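Quick one before bed. Second go at the gripper demos today, tidying the white desk unit. Uthai on the vanity with his own cube, me on the desk. No robot in the room yet, you just do the job by hand and it learns from the recordings later. Aiming for 30 good runs each. 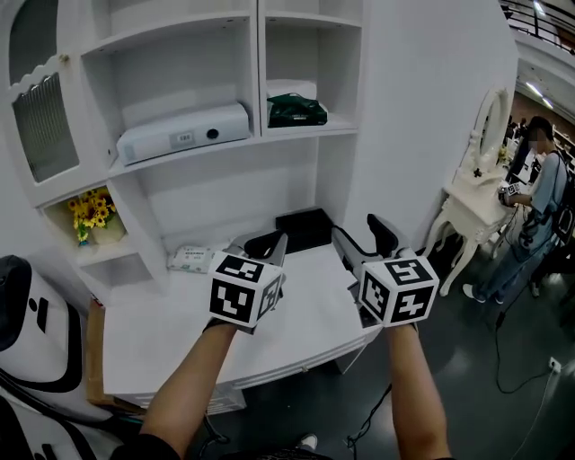
Photo: Qiuyue Shen

Wet wipes are harder than they sound. Packet's small, desk is deep, and you have to go slow or the run is no use. Binned 6 of mine. Wrists acheing. Senthil wants the same agian in October, with more clutter. Fine.

Last updated: Sep 9, 2026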